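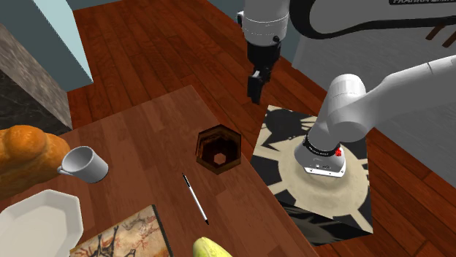
Evaluation rules for tabletop tasks in sim: what do you write down?

Posted by tbrophy, January
5 min read

We have been running pick-and-place policies in simulation since the fall and our success numbers don't agree with each other. Two people on my team scored the same set of rollouts last month. One got 38 successes out of 51. The other got a good deal fewer. Same videos, same policy, same task sentence ("put the pen in the container").

The differences came down to things we never wrote down. Does it count if the pen leans on the rim? Does it count if the arm knocks the mug off the table on the way? When does the clock stop?

I'm writing a one-page rule sheet before we send anything to Keane, who will be comparing us with two other groups. Draft so far:

1. Success means the object is inside the container and the gripper has let go.
2. State must hold for 10 seconds of sim time.
3. Any other object that leaves the table is a fail.
4. Scorer does not know which policy is being scored.

What am I missing? I would like to keep it to one page.

Teresa Brophy

dunlin_ctrl

Number 2 is too long for sim. If the physics is stable the pen has settled in well under a second. Ten seconds on every episode adds up when you run a few thousand. We use one second and a velocity threshold.

Otherwise fine. I would add the start state. Half of our arguments were about that.

nllai

I'd split number 3. We scored for the Clullwood benchmark last year and there were three columns: task done, other objects disturbed, contact force over limit. They were never merged into one pass/fail. A policy that puts the pen in the container and tips a mug is different from a policy that never finds the pen, and if both say "fail" you can't tell them apart later.

For the start state, write down at least:

- pose of every object, with the asset version
- which objects are allowed to start on their side
- arm joint angles and gripper opening
- camera pose, even if you think it is fixed
- random seed

The second one sounds fussy. Mugs are the worst for it. Some of our scene files loaded the mug upright and some had it lying down, and the people who made the files each thought theirs was the normal one.

Ngan-ling Lai

oldplc

I come from the real-cell side so take this for what it's worth. On a real line a disturbed part is a fail. There is no second column. If your arm tips something over, a person has to walk in there, and that means a stop, a lockout and a restart. I'd keep number 3 exactly as written and make it stricter. Anything touched that isn't the target or the container is a fail.

nllai

That's a deployment rule. This is an evaluation. She can apply your rule afterward from the three columns. She can't go the other way.

oldplc

She can, but will she? Every report I've been handed quoted the best column in the first paragraph and put the rest in an appendix. One number that includes the bad stuff is harder to dress up.

tbrophy

Both fair. I think I'll record the columns separately and state in the sheet that the headline number is the strict one. Number 3 becomes "recorded separately, counts as a fail in the headline."

@dunlin_ctrl I'll cut the hold time to one second plus a velocity check, in sim only. The 10 came from our hardware protocol and I copied it over without thinking about it.

marrowfat

Some comments on number 1. "Inside" needs geometry. For a round bowl you can use a cylinder and be done. For a six-sided container a cylinder either cuts the corners or sticks out past the flats. We used the convex hull of the inner wall and tested the object's center of mass against it. A pen longer than the container is deep will stick out, so "fully inside" would fail every episode. Center of mass below the rim worked for us.

It doesn't cover a pen that's balanced across the rim and dipping in the middle of nothing. Center of mass is over the opening, just above rim height. We called that a fail.

dunlin_ctrl

Center of mass on a pen depends on whoever made the asset putting the mass in the right place. I've seen the origin at the tip. Check it before you rely on it.

marrowfat

Yes, check it. We had one like that.

hexkey_6

How are you picking the distractors? We had a reviewer object that ours were all things the arm couldn't mistake for the target. Bread, a plate, a piece of fruit. Nobody is going to grab a croissant when asked for a pen. They asked us to put in at least one long thin object and rerun everything.

tbrophy

We have bread, fruit, a plate and a mug in most scenes, so the same complaint would apply to us. I could add a spoon or a marker.

nllai

Add it as a second condition and keep the first. If you swap the set, your older numbers are no use for comparison. Also say in the sheet how often objects are placed close to the table edge. Ours were sampled over the whole top and some of them started with part of the object hanging over. Those fall off with very little help, and then you are arguing about number 3 again. We ended up with a 6 cm margin.

oldplc

Put a version number and a change log at the bottom of the sheet. If Keane scores against version 1 and you've quietly moved to version 2, you'll be back here in spring.

vprasek

I disagree with number 4 being on a one-page sheet for sim at all. If success is computed from state, there is no scorer. Blind scoring matters for hardware video. Here it just gives the impression a human is in the loop.

tbrophy

There is a human in the loop for us. The checker runs first and a person reviews anything it marks as unclear, along with a sample of the rest. The 51 I mentioned were all reviewed by hand because the checker was broken at the time.

vprasek

Then say that in the rule. "Automatic check first, blind review for unclear cases." And say what share of episodes went to review. If it's large, the checker is the thing to fix.

tolach_sim

We do the same at Tolach, with one addition. The reviewer can't overrule the checker without writing a reason, and the reasons go out with the results. It slowed people down enough that they stopped overruling on gut feel.

tbrophy

I like that one. Revised sheet:

1. Success: target's center of mass is inside the inner wall hull and below the rim, gripper open and clear of the target.
2. Hold for one second with velocity under threshold (sim). Hardware hold time stays at 10.
3. Disturbed objects and force limit recorded separately. Headline number counts either as a fail.
4. Automatic check first. Blind review for unclear cases, written reason for any overrule, share reviewed is reported.
5. Start state logged in full, including allowed resting poses for every object. 6 cm edge margin.
6. Two distractor sets, reported separately.
7. Version and change log.

Still missing a time limit per episode. I'm inclined to use whatever the Plustthorpe task list uses so we match somebody.

dunlin_ctrl

Plustthorpe counts control steps, so check your control rate first. At a different rate the same step limit gives you a different number of seconds. I'd write down both.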